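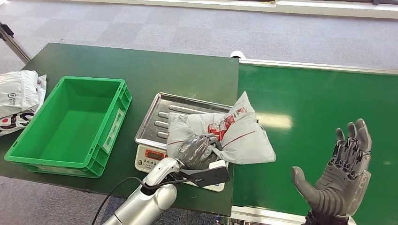 Purkbridge Returns Room: The Weighing Bench

Gallery 4 of the Stullden site pages

The returns room is at the back of the Purkbridge building, through the double doors past goods-in. Soft parcels come here to be weighed and checked against the number on the label before they go back on the shelves or out again. Boxes are dealt with at the Prieto Road site and are not shown on this page.

The bench is one dark green table with the belt alongside it on the right. The scale goes in the middle, the crate to the left of it, and the bags waiting to be weighed to the left of that. A parcel crosses the table from left to right and is only put down once, on the tray. We tried the layout the other way round for a month and people kept reaching over the scale to get to the pile.

The room was last rearranged when the carpet was laid. Before that the bench stood against the far wall, under the window, and the display was hard to read on a bright afternoon. Hazem El Ouafi drew the present plan and marked the table position on the floor with tape, which has since been taken up.

Opening hours for the room are 7.30 to 4.00. Parcels that come in after that are left in the cage overnight.

The scale

The scale is a bench model with a stainless steel tray. The tray has a raised rim and pressed ridges, and it lifts off for cleaning. The weight shows in red on the front. The lettering on the body is in Chinese, so Mirela Teixeira wrote out a card in English with the functions we use, and a copy is kept in the drawer by the door. Most people need three of the keys and never touch the rest.

It is set to zero at the start of the day and again after the midday break. If the reading will not settle, check that nothing is leaning on the tray from the belt side. Large bags do this more than small ones.
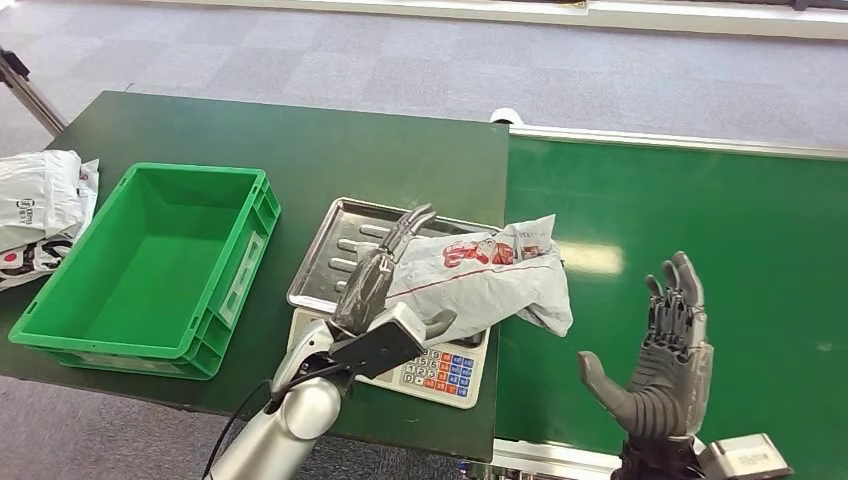

PURKBRIDGE, July

A white mailer at the scale, folded over, with one side hanging towards the belt. The crate is empty, and there are more white bags at the left of the table.

Nearly everything handled at this bench comes in a bag of this type. They are light and they crumple, and a half-full one will not lie flat whatever you do with it. The rule is to fold the loose end under and let the contents sit in the middle of the tray. A bag that overhangs the rim is all right provided it does not rest on anything. If it touches the belt, the weight will read low and the parcel has to be done again.

Printed bags can be awkward when it comes to finding the label. On some of them the artwork covers most of one side, and the label has been stuck on top of it at an angle. Turn the bag over before deciding that it has no label. Clementina Carvalho ran the bench for the whole of last spring and found that most of the bags put aside as unlabelled had one on the other face.

The crate

The crate is bright green plastic, open at the top, with ribbed sides. There is a recess on the outside for a label and a slot in the short end for lifting. It holds parcels that have been weighed and need a second look: a torn seam, a weight that does not match, a number the Kidotura list does not recognise. Everything else goes straight on to the belt.

The crate should be emptied at each break and at the end of the day. It is not for rubbish or for spare bags. When two crates are in use the second goes on the floor beside the table, well away from the stand.

A full crate must not weigh more than 12 kg. That limit is for the person carrying it and has nothing to do with the crate, which would take a good deal more.

The belt

The belt is a lighter green than the table and runs along its right-hand side, at a height that lets a bag be slid across. It carries parcels to the sorting end, where they are divided between 9 bays. The bay numbers changed in the spring, and anyone using an old printed list should throw it away and ask Seidu Sowah for a new one.

Put bags on the belt label side up, one at a time, with a hand's width between them. Two bags that overlap are usually read as one at the sorting end, and the second turns up in the wrong bay. Drawstrings and loose flaps should be tucked in.

Work in the room

In the busiest month so far the bench handled 3748 parcels. A normal month is well below that. The heaviest soft parcel we have a record of was almost 22 kg, a set of curtains and their linings, and it should have gone to Prieto Road.

The weights are entered in the Kidotura list as they are taken. Weights used to be written on a sheet and typed in at the end of the day, and the sheets from that time are still in the grey cabinet. They can be looked at on request but must not leave the room.

A difference of a few grams between the listed weight and the weight on the scale is ignored. Packaging varies, and tape adds a little. A larger difference means the bag goes in the crate with a slip saying what the two weights were. The slip goes inside the label recess if it concerns the whole crate and is clipped to the bag if it concerns only that one. Please use the clips and not staples, as staples go through the plastic and into whatever is inside.

Cleaning is done at the end of the day. The tray is washed and dried before it goes back. The tabletop is wiped with a damp cloth, and the carpet is vacuumed along the white skirting, where scraps of backing paper collect.

Notes on this gallery

The page replaces an older one that showed the bench in its previous position. Gun-woo So looks after the gallery pages and would be glad of corrections, particularly to the part about the bays. Gallery 3 covers goods-in and Gallery 5 the packing tables. The sorting end will have a page of its own when the new signs are up.

Visitors to the returns room should sign in at the front desk and ask for Mirela Teixeira or Seidu Sowah. Coats and bags can be left on the hooks in the corridor.

Back to all Purkbridge galleries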